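Magazine > Faith & Family > Features

The Long Table at Carrasco

The road up to Carrasco climbs through twelve miles of oak and dry grass before it gives you any reason to think somebody lives at the top. Then there's a gate, a bell on a post, and Eusebio Rivas waving both arms to show you where to park (he waves everyone into the same patch of shade, and it fills up fast).

I went in July for the summer retreat for married couples, a little nervous, I'll admit, and without my husband, who was home with a bad back and told me to take good notes. Eusebio has led these weekends for six years. He was a school bus driver before that, and he still counts heads at every doorway out of habit.

"People come up here thinking they have to have a big moment," he told me over the first pot of coffee. "I tell them to eat something and take a nap. The Lord kept Elijah going with bread and sleep, and I'm not going to improve on that."
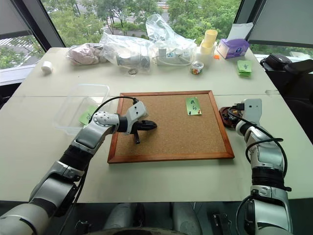
Learning to be quiet together

The schedule is a gentle one. Morning prayer is at six, for those who want it, and the rest of us drift in for oatmeal an hour and a half later, looking guilty and well rested. After breakfast every couple is sent off to walk to the creek and back without saying a word. I walked alone, of course, and passed pair after pair going along in silence, some holding hands, one husband clearly bursting to point out a hawk!

Hugo Villanueva, who came with his wife Pilar from down in Drimimico, told me the walk was the hardest part for him. "I talk for a living," he said. "I sell tires. By the creek I had run out of things I wished I could say, and I started listening to her footsteps. We've been married a long time and I had never listened to her footsteps."

Pilar laughed so hard at this that she had to set down her plate.

In the evenings we read the Book of Ruth aloud, passing one old Bible from chair to chair, and whoever held it could stop and ask a question. Hardly anybody got through a whole page. We were still on the second chapter when the lamps came on, talking about gleaning and mothers-in-law, and I can't remember the last time I enjoyed Scripture so much.

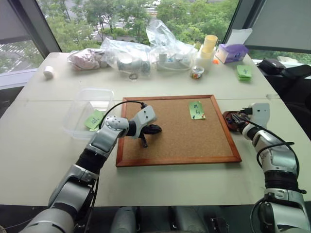 Two letters on a green note, pinned to the cork.

On the last morning Eusebio asked each of us to name one small thing we meant to carry home. Mine was the silent walk. My husband and I tried it as soon as his back allowed, once around the block, and we made it as far as the mailbox.

Related stories
Grace Before Supper: Readers Share Their Family Blessings
A Choir of Beginners in Mivow
Why We Still Write Letters to Our Godchildren
Walking the Pralliven Pilgrim Trail With Teenagers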